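Filed under: Makers & Workshops

When I get to the Drivden shared workshop, a little after four in the afternoon, Phyllis Staniforth is on her knees under a workbench looking for an M3 washer. She finds it, stands up with a hand on the vise, and apologizes for the state of the floor, and then for the coffee, which she hasn't made yet. It is July and the big door is propped open with a paint tin. We talk for most of the next two hours, and the coffee does arrive in the end.

Phyllis taught home economics for a long stretch of her life and came to robotics by way of a broken sewing machine. "I took the thing apart to see why it was skipping," she says, "and there was this lovely little motor in there, and a cam, and a whole family of levers all passing the message along. I never did fix it. I just kept wanting to see more of that sort of thing." Somebody at the local library pointed her to the workshop, she paid for a month, and she has been there ever since.

The arm she and Terence Heywood are building is called Esau. (The first one was Jacob, and it was, she says, "a bit smooth and a bit of a cheat.") Esau has printed joints, hobby servos at the wrist and two proper geared motors lower down, which Terence pulled out of a scrapped Wainwright label printer and spent the better part of the spring learning how to drive. What they want from it is simple enough to say and has kept them busy all year – to pick ordinary household things up off a table and put them somewhere else without crushing them, dropping them or throwing them at Terence.

"It has only ever thrown one thing at me," Terence says, coming over with the mugs. "A lemon. I'd got the sign wrong on the shoulder, so when it should have eased off it gave it everything it had. I was quite proud of the speed, to be fair to it!"

I ask why they chose household things, when so many hobby arms spend their lives stacking colored cubes. Phyllis has obviously been waiting for this one, and she pulls a stool over. "Well, a cube is a cube. You learn to pick up a cube and then you can pick up a cube. But a spoon lies so flat you can hardly get under it, and a bowl wants to be taken by the rim, and a bar of soap will slide out of anything if you come at it wrong. I've spent my life in kitchens, I know how these things behave in the hand. I thought I might as well use that."

The gripping end has been her department. The early fingers were hard plastic, and they skated off anything round. Then she cast a set in silicone using baking molds, which were so soft that they folded up under a full can. The set she likes best has a stiff spine with a soft pad glued over it, and a little ridge near the tip that she filed by hand and has never managed to draw up properly on the computer. "Amber keeps telling me to measure it," she says. Amber Dobson looks after the printers and has rescued, by Phyllis's reckoning, every file she has ever made. "She's right, of course. If I lose that finger I'm sunk."

Terence handles the seeing and the planning, if planning is the word. He works from a camera picture, finds where an object starts and stops, and guesses at a grip. Clear things give him the most grief, and shiny lids come next. He tried a depth sensor, and it looked straight through a drinking glass as though the glass had never been there. "So now it's allowed to say it doesn't know," he says. "It stops and waits, and I think that's been the best change we made. I was forever trying to make it cleverer, and what it wanted was permission to be stumped."

They hope to take Esau to the Narkdale makers' fair, where tables are small and the power outlets are a long way off, so Phyllis has been after him to shorten the cable run. He has been after her to stop adding objects. Neither of them seems to be getting very far with the other, and they both went back to work before I had finished putting my coat on.

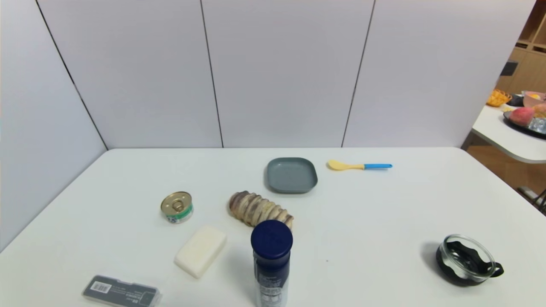
What should a beginner build first, the gripper or the arm?

Phyllis would start with the gripper, held in your own hand and worked with a lever, so you can find out what it will hold before you spend money on motors.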